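Jayawardena (restaurant)

Jayawardena is a Sri Lankan restaurant in the harbor district of Grastbridge. It was opened in 2000 by the chef Sosina Gudeta and her business partner Rizwan Cheema, and it is known mainly for its fish curries and its rice hoppers.
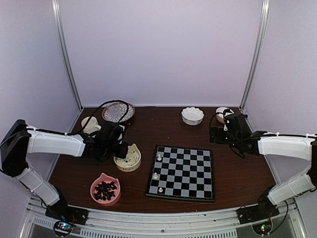 History

Gudeta was born in Addis Ababa and learned Sri Lankan cooking in the kitchen of a hotel in Colombo, where she worked for two years. The restaurant carries the family name of her first teacher. In the beginning it had only a lunch service, and the customers were mostly workers from the fish market. Dinner was added after Cheema rented the shop next door, and the restaurant now has 140 seats on two floors.

Gudeta retired from daily cooking and gave the kitchen to Sumaiya Chowdhury, who had started there as a dishwasher. Cheema continues to manage the dining room.

Menu

The menu follows the local catch and is changed every month. Regular dishes are sour tuna curry, egg hoppers, beetroot curry and a coconut relish ground by hand. Chowdhury introduced a mustard fish from her mother's recipes, which is served only in November.

Reception

The food writer Daithí Ó Dálaigh praised the hoppers in his guide to Grastbridge, but he found the dining room too loud for conversation.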